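Stulham Premises Standard
Wall Mirror and Floor Area: Inspection Checklist with Comments
Site: Standis Building, ground floor
Checklist ref. 3085
Date of inspection: 30/07/2021

Scope: fixed wall mirrors, their frames, and the floor in front of them, including cleaning in progress. Items are marked Satisfactory (S), Action (A) or Not Inspected (N).

1. Frame edges free of sharp or raised metal: S
Comment: Dark frame checked along its lower edge by hand. No burrs found.

2. Glass free of cracks and chips: S
Comment: Lower corners to be checked again in September.

3. Glass wiped with a soft cloth only: S
Comment: Cloths are to be folded or bunched and kept clear of grit. Paper towels are not accepted under this standard.

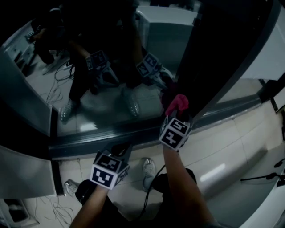

4. Cleaning product labeled and stored closed: S
Comment: Clodent glass cleaner, 2 bottles, both labeled. Product is applied to the cloth and never sprayed toward the frame joint.

5. Wall fixings secure: N
Comment: The brick wall dates from 1952. Fixings require a contractor with suitable tools; refer to Subramaniam Maintenance.

6. Floor cables routed away from the mirror and walkway: A
Comment: Loose cables on the floor are to be gathered and secured along the wall. Power strips are to be kept off the walking line.

7. Wheeled chairs suitable for the floor: S
Comment: Casters turn freely. Users shall not stand on a wheeled chair to reach the upper glass.
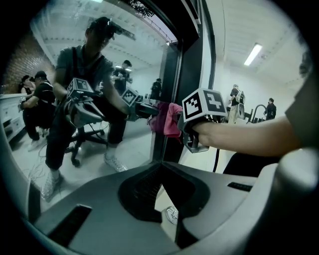
Item 3: cloth in use near the wall mirror.

8. Closed footwear worn during cleaning: S
Comment: No change from last inspection.

9. Cabinet drawers closed when unattended: S
Comment: Lower drawer is stiff. Report if it worsens.

Action on item 6 remains open until a follow-up entry is made on this sheet.

Related items
Portable Ladder Checklist
Cleaning Products Register
Room 33: Lighting Inspection
Floor Cable Guidance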